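From: Rokeya Miah
To: shelf-automation list
Date: February 16, 2024
Subject: Re: Re: What did you wish you'd put in the first budget?

Hello all,

Quoting Hoani's message from the other night, as it's got a bit buried under the thread on floor tape:

> We've been given money for one arm and a gripper for drinks restocking,
> and I have to hand in a proper equipment plan before the year end. The
> arm and the gripper I can price. It's everything else I'm stuck on. Do
> people budget for racks, tables and stock separately or put it all under
> sundries? Is a second arm worth fighting for now, or should we ask later?
> And has anyone on here used Badent for fingers and pads? Their quote is
> the cheapest by a long way and that makes me nervous.
>
> Also (sorry, a lot of questions) how much bench space do you really need
> behind the working table? Our facilities person has offered us what she
> calls "a generous corner".
>
> Hoani

I did almost exactly this in November, for the second time, and I still have the spreadsheet with all my angry comments in it, so let me have a go while it's fresh. This is long, get a tea.

First the sundries question. Please don't put it all under sundries! I did that on our first plan and our finance people cut the line in half, quite reasonably from their side, as it looked like padding. Second time round I split it into things that hold the stock (racks, trays, bins), the stock itself, things the robot touches with (fingers, pads, spare bolts) and furniture. Every line had a supplier next to it and every line went through. Same money, more or less, just with names on.

On racks, buy the real ones. If the job you're aiming at is loading can dispensers, get the same dispenser the shop uses, and get more than one of it. We tried to save by making our own out of offcuts and spent weeks getting very good at loading a rack that doesn't exist anywhere else in the world. The bought ones are cheap next to anything with a motor in it. Clear ones are a nuisance for the vision side, I'll warn you of that now, and if your shop uses clear ones you'd better find that out in month one and not at the demo. Our plan had 6 racks in it and I wouldn't go lower.

Cans. You'll think you can raid the vending machine. You can, for a while, and then somebody drinks the test set. I put down 100 cans in mixed brands and colours with a top-up halfway through, and a note saying they're consumables, so I don't have to account for each one when it gets dented. They do get dented. Get a spread of designs, including a few that are dark with shiny bits and a couple of greens that are easily mixed up, or your system will learn that green means one particular drink and you'll be very pleased with it until you open a new case.

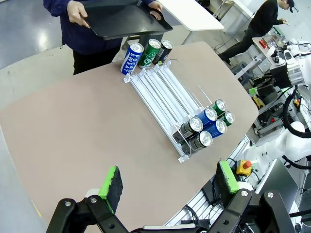 Then people time, and I feel quite strongly about this one. Whatever you've put down for an operator, somebody else is going to be setting out the table and putting things back between goes, and if you don't budget for that person it'll be you. I worked out that resetting was taking up 30 per cent of our session time. That's a dull number but it got me a part-time assistant, so do measure it and put it in the plan in black and white. A few decent trays help as well, as you can bring the next lot over in one trip. They cost next to nothing and we were forever hunting for one.

The second arm. Hmm. I'd say ask now, but ask for it as an option with a date on it. We priced 2 arms from Zerix and took the first straight away, with the price of the other held for a while, and that suited everyone, including the people who like to see a big number become a smaller one. If you go back cold a year later you're starting from scratch with a new quote, new paperwork and probably a new finance person. What I would buy up front is everything the second arm will need that's awkward to add afterwards: power, the mounting, network points, and room for its stop button somewhere a person can reach it without leaning over anything. Moving ours later cost more than I like to admit.

Badent. We've had two sets of fingers from them and I've no complaints about the metalwork. The pads are the thing. Ask whether the pad comes off its holder on its own or whether you have to buy the whole tip again, because that's where a cheap quote stops being cheap. Our first set were the glued kind and I was ordering whole tips every time the rubber wore smooth. Itum will do pads separately in a few different surfaces, and they were happy to send samples when I rang. Try the grippy ones on an actual can before you order a boxful, mind. A can lying on its side in a rack with others packed against it is a very different business from a can standing up on a table, and the pads we loved for one were hopeless for the other. Check how wide your fingers open too, against your fattest can plus a bit of slack. I know that sounds daft. I have a set in a drawer that says it isn't.

Bench space! Oh dear, "a generous corner". My rule now is that the mess behind the table needs at least as much room as the table. You'll have cables, tools, a monitor, the box of bits you're halfway through fixing, and somebody standing at it with their back to you while you're trying to work. If that bench isn't in the plan it all ends up on the working table, and then you're training your robot to restock drinks next to a screwdriver. I'd ask for a proper workbench and a separate desk, and a table with rounded edges if you can get it, purely for the sake of your hips. Ask your facilities person to come and stand in the corner with you while you hold your arms out. That's how I got mine changed.

Two bits I forgot both times and have now written on a card above my desk. Spares for the cables that flex, which go long before anything else does. And delivery. Our table came to the loading bay and no further, and I had to find money for two men and a lift booking.

Hoani, if it's any use I can send you the spreadsheet off list with our prices taken out (Zerix were fussy about that, fair enough). The categories are the useful part anyway. What I don't have a good answer on is service contracts. We took the basic one, we haven't used it yet, and I can't decide if that means I was clever or lucky. If anybody's had to call on theirs in earnest I'd love to know how long you waited and what you were charged for, as mine is up for renewal and I've got to write something in the box.

All the best,
Rokeya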